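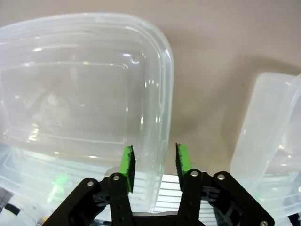
A thousand tries on one table show only that the robot has learned the table, the reviewer from Zariņš said on the telephone, and asked if I had moved the lamp even one time.

I had not moved the lamp. I said that I would call back.

It was February, and in Pustska the dark comes early in this month. The laboratory of Ovix is on the upper floor of an old dairy, and in the evening the heating goes down by itself. I put on my coat and sat in front of the robot. The gripper stood open by the clear containers, with its green pads apart, and I had the wrist picture on my screen.

I should explain our method, which we called Jolton, after the software we started from. A clear container is difficult for a camera. The camera sees the table through it, and it sees the light on the rim, and it can take the light for the edge. Other groups put powder on the plastic, or paint it, and teach the robot with the painted ones. We did something more simple. Before each grasp the robot moved its wrist a little to the side and took a second picture. The table stays where it should be, but a reflection travels in its own way. From the difference, Jolton made a guess about where the wall was.

We made 1000 grasps with it. It failed in 61 of them. Without the side movement, on the same containers, it failed many more times, and I was proud of this. I wrote the paper in three weeks. I wrote the word "robust" in the title.

Now I looked at the lamp. It was an ordinary desk lamp with a heavy foot, and there was a line of tape on the floor to show where its table must stand. I had put the tape there myself in the first month, and I remember that I thought it was careful work.

I pulled the lamp's table across the floor to the window side. It made a terrible noise. Then I started the program and chose 106 grasps, the number that could be finished before the last bus.

The first one was good. The arm went to the side, stopped, came back and went down, and the container came up between the pads. The second was good also. I began to compose in my head what I would say on the telephone, in a calm voice.

At the fifth grasp the gripper closed on air, the width of a finger away from the wall. It lifted the air with great care, carried it to the other side of the table, and opened. Then it did the same again. I watched it put down nothing beside nothing, and the program wrote "placed" each time in the log, for it had no way to know.

I did not stop it. I took a notebook and wrote for each failure where the bright line was and where the gripper went. After some time I saw that it always missed to the same side. It was the side where the lamp had stood all winter. Jolton had learned which way a reflection travels when the light comes from the door, and it was still correcting for the door.

So the reviewer was right, and also a little wrong. It had not learned the table. It had learned the lamp.

I missed the last bus. When the run was finished, I opened the paper and took the word out of the title. Without it the title had a hole, and I tried some other words there and removed them too. Then I wrote a new section and called it "Position of the light," and under this I put only the two runs, the old and the new, and the side of every miss.

At seven in the morning I telephoned Zariņš. I said that I had moved the lamp.

And, the voice asked.

I said I would need until the summer, and a second lamp. There was a sound of a cup being put on a table. Then the reviewer asked me what kind of bulb I was using, and I had to get up from my chair and go to look.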